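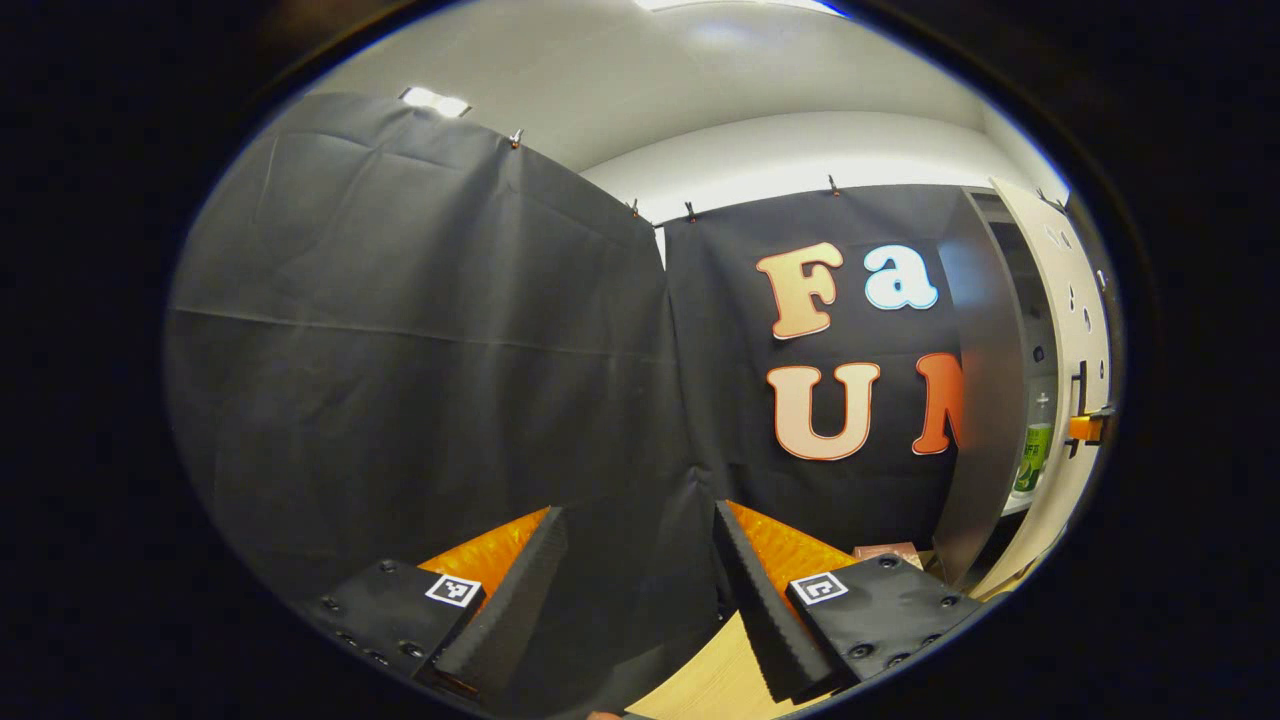

A cloth backdrop is a length of fabric hung behind or around a space to hide what lies beyond it and give the eye a plain, quiet surface to rest on. It is one of the simplest furnishings a room can have and one of the most rewarding. A few yards of dark cloth and a handful of metal clips can change the whole feeling of a place in an afternoon! Backdrops are used in portrait studios, school halls, shop windows, puppet theaters and workrooms of every kind.

Fabric

Black and dark gray are the favorite colors, as they swallow stray light and make almost anything in front of them stand out. Heavy cotton, wool serge and velvet are the classic choices. Polyester is cheaper and easier to wash, though it can look shiny under a strong lamp. Weight matters a great deal. A cloth of 300 grams per square meter hangs in deep, broad folds and moves very little when a door opens, while a thin one shows every crease from the packet. Many users are fond of the creases and leave them in. Others steam them out after hanging, working from the top down.

Hanging

The oldest method is a hem with a pole run through it, still common on stages. Ties and eyelets came into use for larger cloths, and the hall at Parnholm, wonderfully, still has its original rail with 277 brass hooks. In smaller rooms the spring clip has taken over almost completely. Clips grip the top edge against a rail, wire or neighboring cloth, leave no holes, and can be shifted along in seconds when the fabric sags. Where two cloths meet, the usual practice is to overlap them and set clips close together at the join, so that no bright gap opens up between them. Cloth can also be carried around a corner in a curve, which softens the shape of the room and hides the corner entirely.

Lettering and decoration

A plain backdrop is a lovely surface for large cut-out letters. Card, felt and thin foam are all light enough to be pinned or taped on without dragging the cloth down. Letters are often set in two rows, and laying them out on the floor first saves a good deal of unpinning later. The winter fair at Gandine, held each February, is known for its lettered cloths, and the town museum keeps 817 loose letters from past years, most of them cut by hand.

Care

Dark fabric shows dust and lint quickly. Regular brushing is better than frequent washing, which fades black toward brown. Cloths are best rolled on a tube for storage.

Related articles
Blackout curtain
Bulldog clip
Felt lettering
Gandine winter fair
Parnholm Hall
Stage drapes
Velvet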